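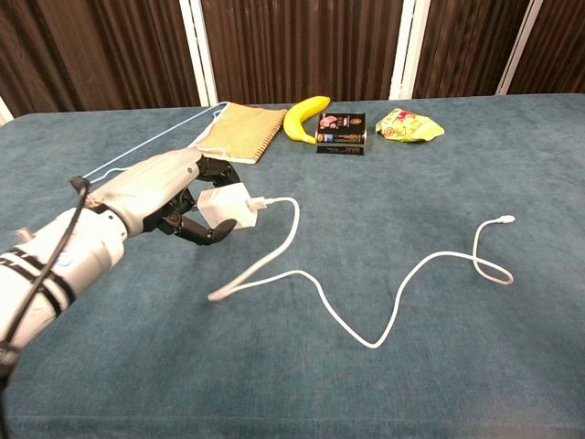 Ticket 2297. Le programmateur d'arrosage Toltlow installé au verger de Brernau perd ses horaires pendant la nuit. Le matin, l'écran affiche 00:00 qui clignote et les vannes restent fermées. Le verger compte deux lignes de goutte-à-goutte, alimentées par une cuve de 2000 litres placée en haut du terrain. Le programmateur est dans l'abri, branché au mur par un bloc secteur blanc et carré. Les arbres ont été plantés en mars et ne tiendront pas longtemps sans eau. Demande ouverte par Čestmír Oravec.

Temps de lecture : 3 min

Première réponse du support
Merci de vérifier la pile de sauvegarde, derrière la façade. Si elle est vide, la moindre coupure efface l'heure et les programmes. Indiquer aussi la position du sélecteur (AUTO ou MANU) au moment de la panne.

Suivi, 8 h 15
Pile remplacée par une neuve. Sélecteur sur AUTO. Programmes ressaisis : ligne A à 5 h, ligne B à 5 h 40. Les deux vannes s'ouvrent en commande manuelle et la pression est normale au bout des lignes.

Suivi, le lendemain
L'heure est conservée, mais la ligne B n'a pas démarré. Le journal de l'appareil indique « défaut sortie 3 ». Rien n'est raccordé à la sortie 3, la ligne B est sur la 2.

Réponse du support
Le défaut sortie 3 apparaît aussi quand la tension chute à l'ouverture d'une vanne. Mesurer la tension aux bornes d'entrée, au repos puis vanne ouverte. Regarder si un autre appareil tourne sur la même prise vers 5 h 40.

Suivi, 19 h 30
Au repos, la tension est bonne. Vanne B ouverte, elle tombe nettement, et l'affichage pâlit. La prise de l'abri est au bout d'une rallonge enroulée, partagée avec la pompe Ondrejka qui remonte l'eau du puits vers la cuve. La pompe se lance quand il manque 400 litres -- ce qui tombe souvent pendant le cycle de la ligne B.

Réponse du support
Déplacer le programmateur sur une prise séparée. Ne pas laisser la rallonge enroulée quand la pompe fonctionne. Contrôler aussi les connecteurs de la vanne B : de l'eau dans une épissure peut provoquer la même chute.

Suivi
Les deux points ont été faits. Une épissure était verte à l'intérieur, côté haie. Coupée, refaite avec un connecteur à gel. Le programmateur est maintenant sur la prise de la maison, la pompe reste dans l'abri. Trois nuits de suite, les lignes A et B ont démarré à l'heure. Pas de défaut au journal.

Reste une question : l'appareil décale l'heure d'une minute par nuit. Ce n'est pas gênant pour les arbres.

Réponse du support
Décalage connu sur cette série. Recaler l'heure une fois par mois. Ticket clos.

Commentaires

wetatdale_verger
Même message chez moi, et c'était l'épissure aussi. Les dominos ordinaires sous terre, à éviter.

Lucette
Est-ce que le connecteur à gel se démonte, si on veut rallonger la ligne plus tard ?

Čestmír Oravec
@Lucette Non, il faut couper et en remettre un neuf. J'ai laissé une boucle de câble exprès.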